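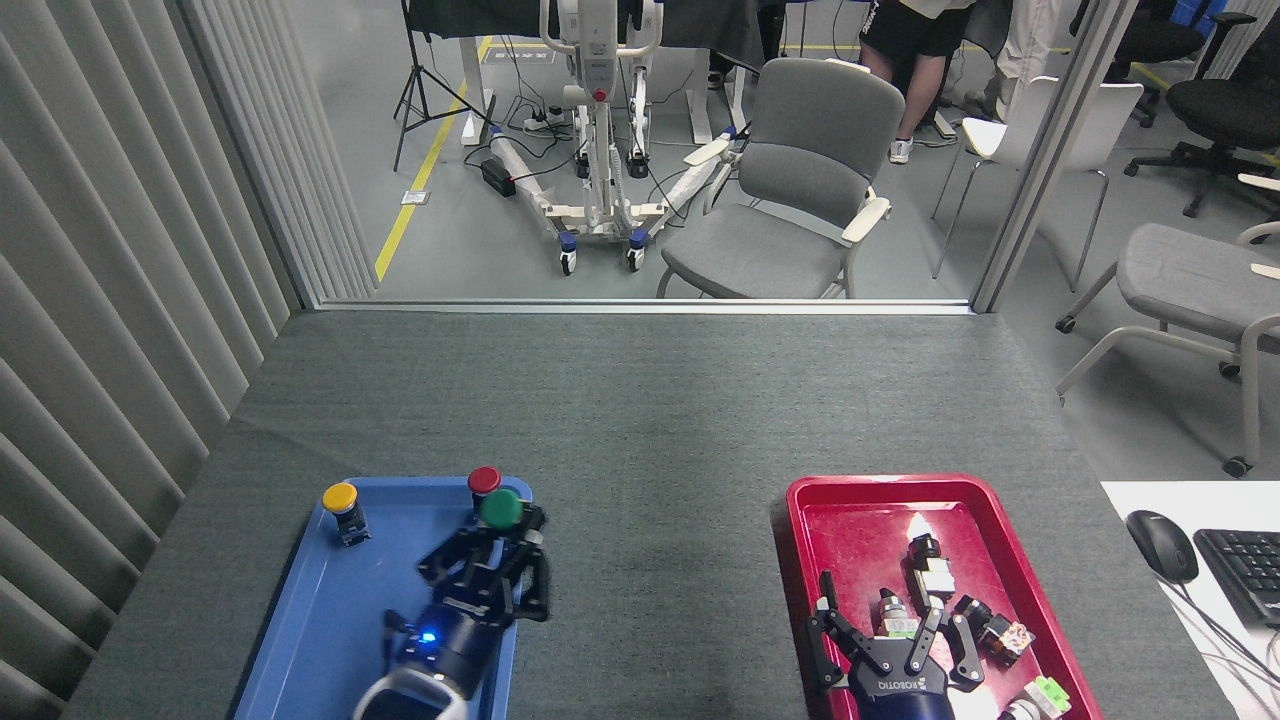

Volume 13, page 29

The Printed Timetable Should Stay at the Stop

Opinion

May 21, 2022

By Tamsin Nakamura

The Birneseo transit district is considering a proposal to remove printed timetables from its bus stops and to replace each of them with a small sign directing passengers to the Juvix trip planner. The proposal is presented as a housekeeping matter. It appears in the maintenance section of the draft service plan, between the schedule for shelter cleaning and the contract for winter sand. In the view of this writer it belongs elsewhere in the plan, and it should be declined.

The district operates 1369 stops. Of these, 1152 have a case or panel holding a printed timetable. The remainder are mostly set-down stops, where few people board, and no one has suggested that they need one. The question concerns the stops where people wait.

The draft plan gives two grounds for removal. The first is cost. Printing, cutting and placing new sheets after each service change takes staff time, and the cases themselves crack and fade. The second is accuracy. A sheet printed in November may be wrong by spring, and a passenger who relies on it may miss a bus that has been moved by four minutes. Both points are fair. Neither has been set beside the costs that removal would bring, and the draft plan makes no attempt to do so.

A timetable at a stop answers several questions at once. A passenger looking at one sees when the next bus is due, how many follow it, when the last one leaves, whether Sunday service runs, and which streets the route serves. A trip planner answers the question it is asked. For a person who knows the origin, the destination and the hour of travel, it does so very well, and the district is right to support it. A person who has just moved to the Rivas side of town, and who wishes to know whether the bus can be relied on for an evening shift, has a different need. That person is served by a full table, read at leisure, with the gaps in it plainly visible.

The gaps deserve attention. One of the more useful qualities of a printed table is that it shows thin service as thin. Anyone who reads the panel on the Bovholm road can see that nothing runs between late morning and the middle of the afternoon. Residents have raised that gap at public hearings several times, and they have done so with the sheet in hand. When the same information is available only as a series of separate replies on a telephone, the overall shape of the service becomes harder to see and harder to discuss. A public agency should be cautious about any change that makes its own performance more difficult to read.

There is also the matter of who is left out. Most passengers carry a telephone. Many of those telephones have limited data, or a weak battery by the end of the day, or a screen that cannot be read in full sun. Some passengers carry none. The draft plan says that such persons may call the information line, which closes at six in the evening. The last buses on most routes leave well after that hour.

Effie Cruickshank, who managed route information for the district before her retirement, put the point to the planning board in a written comment this spring. "A stop without a timetable is a pole," she wrote. "People will wait at it if they already know the bus. People who do not know the bus will walk past." Her comment went on to recommend a larger type size and a separate sheet for weekend service, both of which would be sensible improvements, and both of which have been on the district's list for a considerable time.

It may be objected that other agencies have removed their sheets and that ridership did not fall. The evidence on this is less settled than is often claimed. Removal has usually come alongside other changes, such as new fares or more frequent buses, and the separate effect of the timetables cannot easily be picked out. Where a bus comes every few minutes all day, a posted table may well be unnecessary. Very little of our network runs in that way. On an hourly route the cost of guessing wrong is close to an hour, often spent standing at the side of a road with no bench.

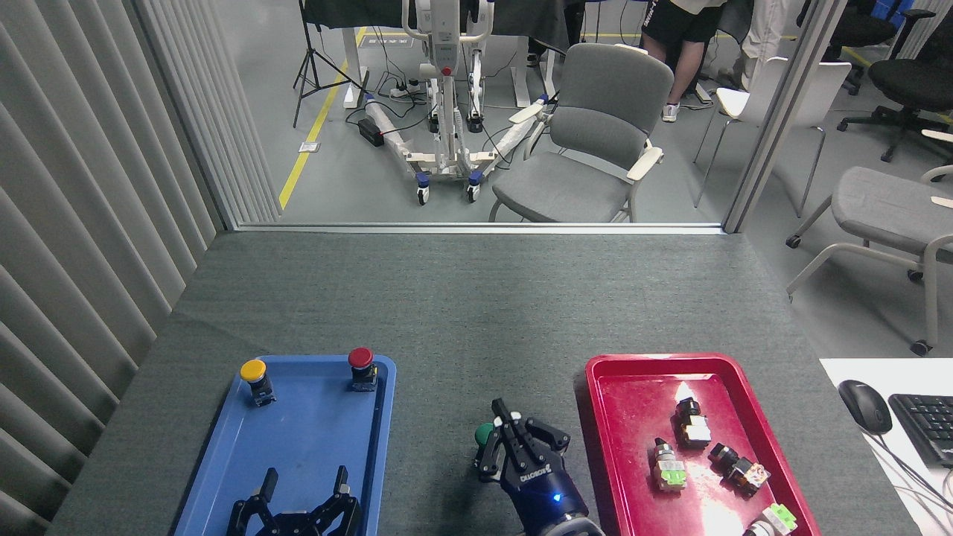
Would it be enough to keep printed timetables only at the busiest stops?

The busiest stops are the ones where a missing timetable does the least harm, so a rule of that kind would protect the wrong places. Stops with infrequent service should come first.

This answer runs against the usual habit of directing money to the places where the most people will benefit from it. In most matters that habit is sound. Here it misleads. The stops along the main street are served by several routes, have other passengers waiting who can be asked, and in many cases have shops close by. The stops at the outer end of a line have none of these. If the district must reduce the number of panels, it should rank stops by the length of the wait that follows a missed bus and remove panels from the bottom of that list.

On the question of accuracy, a modest remedy is available. The district now makes service changes whenever they are ready, and the sheets are replaced in no fixed order. If changes were grouped on two dates each year, as was formerly the practice, every sheet could carry a clear expiry date, and a passenger would know at a glance whether to trust it. Drivers and school offices have asked for the same thing on other grounds. Emergency changes would still occur and could be posted by a temporary notice, as they are now.

On cost, the board should ask for figures before it votes. The draft plan states a saving for the whole maintenance section and does not say what share of it comes from the timetables. It also leaves out the cost of making and mounting the replacement signs, which will fade and crack in the same weather as the sheets they replace. A decision that affects every waiting passenger should not rest on a total that has not been broken down.

None of this is an argument against the trip planner. It is a good service, and its live arrival times are something paper cannot provide. The two can be offered together, with a code printed in the corner of each sheet for those who wish to use it. Several of the newer panels in Rivas are already arranged in this way.

The board will accept written comments on the draft service plan until the close of the comment period, at its main office or by mail. Comments should refer to the maintenance section and should name the stop or stops concerned.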